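Setting up the two-arm cleaning cell between runs
Last updated 22/03/2023 by Leonie Brinkmann

These are the steps for getting the two-arm table cell ready for a block of runs with the cloth and the lint roller. Shalini Joshi wrote the first version on the back of a Sarıgül packing slip, and most of it survives. The parts about cloth are mine. I have opinions about cloth.

Allow 20 minutes the first time. After that you'll get faster and start skipping step 3, and then we'll have to talk.

1. Park both arms before you reach over the table. Parked means the status line in Plelano says parked. "They don't seem to be moving" is a mood.

2. Wipe the table. Old adhesive bits are hard to see against the top and very easy for a gripper to find.

3. Check the green finger pads. Press each one sideways with your thumb. If it shifts on the linkage, snug the two small screws behind it, a quarter turn at a time. Then look at the serrated edge. Lint packs into the teeth, and a packed pad holds cloth about as well as a spoon does. A dry toothbrush clears it. Please don't use the one in the mug by the sink, which Timo Sperling would like back.

4. Work the finger joints through their travel by hand with the gripper power off. They should move evenly all the way. If one catches halfway, there is usually a thread wound around a pivot bolt. Pull it out with tweezers. Oil only makes a stickier thread.

5. Lay out the objects: tray on the right as pictured, folding stand near the middle, lint roller on the left, paper scraps close to the roller. Use the scraps from the envelope. Fresh ones curl.
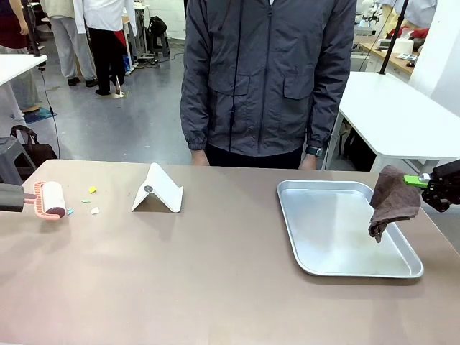
Try the cloth pickup by itself before you run the full sequence. Jog the right gripper down over the cloth until the fingers straddle a fold, close slowly, and lift a hand's width. You want a good thick bunch between the pads. If all you have is one corner, open up and go again a little lower. The default closing force is 23 on the Plelano slider. For a cloth that has been through the laundry, 29 does better. Anything above 50 and the fingers flex, the joints wear, and Eckhard Kröger comes out of his office.
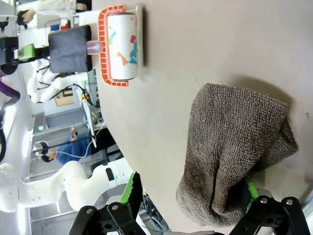
Cloth bunched across the green-padded fingers, lint roller farther up the table.

6. Try the roller pickup. The gripper should take the roller squarely, with the white cylinder clear of everything. If a pad touches the adhesive, the robot now owns a lint roller for good, and you'll be peeling it off by hand. Park first, then peel.

7. Check the wrist camera view. You should be able to see both finger tips and a decent stretch of tabletop. If the picture has drifted since the last block, the camera bracket has slipped. Loosen it, line it up with the scribed mark, and tighten it again. Then redo the hand-eye calibration. Yes, all of it. Gunther Haberkorn once tried half a calibration in November, and the arm spent an afternoon confidently grabbing the air beside things.

8. Run one slow pass with a hand near the stop button. Watch the cables along the arms more than the grippers. They should hang with some slack at full reach and not rub on the table edge.

If something goes wrong

Cloth slips out partway through the lift: clean the pads (step 3) before you touch the force. It's nearly always the pads.

Gripper reports closed but the cloth is still on the table: a thread in the pivots, or somebody loaded the Brustano profile, which was made for stiff parts and gives up early.

Fingers close unevenly: swap in the spare linkage from the Burnier drawer and leave the old one on the repair shelf with a note. "Broken" doesn't count as a note.

When you finish, park the arms, put the cloth back in its bin unfolded, and write the force setting in the log.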